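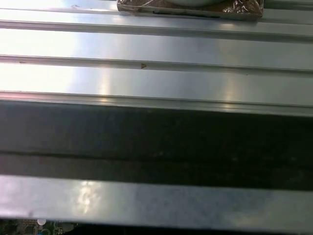

Wrapped package on an aluminum surface, Dallness workshop

Vovia small satellite project: progress report for June

Dear all at the Navaratnam Fund,

What a month! The flight radio is finished, the second solar panel has come back from rework, and on Sunday we heard our own beacon through the Vallholm ground station for the first time. It was only the engineering model, sitting on a hilltop across the valley with a very small antenna, but the signal came through clean and the decoder picked out packet after packet. We left it running until after dark because no one wanted to go home.

Radio and ground station
We sent 309 test packets from the hilltop during the first session and then moved to the lower power setting we plan to use in orbit. The decoder still struggles when the frequency shifts quickly, as it will when Vovia passes right overhead. We have a fix in the software and will try it next month with a simulated pass. The new antenna rotator at Vallholm is working well, apart from a sticky limit switch on the elevation side that we have cleaned twice and will now replace.

Power
Both solar panels have passed their electrical checks. The reworked one had a bad joint near the hinge, and the repair looks solid after bending and retesting. Battery cycling is moving along nicely – 300 charge and discharge cycles done out of the 626 in the test plan. Capacity is holding up better than we expected, and the cells are staying well matched. We had one stop when the logging computer restarted itself for an update. No data was lost, and updates are now switched off on that machine.

Structure and testing
The frame went through its fit check in the deployer mock-up at Dallness and slid in and out smoothly on all four rails. We did find that one cable run sits too close to the separation spring, so the harness drawing is being changed and that section will be made again. Vibration testing has slipped by two weeks as a result. The test house has been very kind about moving our slot.

Schools program
Three schools have now built their own receiving antennas from our instructions, and one class has already picked up a weather satellite with theirs (they sent us the recording, and we have played it far too many times). We would love to have all of them listening on launch day.

Budget
Spending is within the plan. The new harness section and the limit switch will come out of the contingency line, and we are not asking for any change to the grant.

Next month
Simulated pass with the new decoder, harness rebuild, battery cycling to the end of the plan, then vibration. The full test logs are in the shared folder, and you are very welcome to come and listen in at Vallholm.

The Vovia team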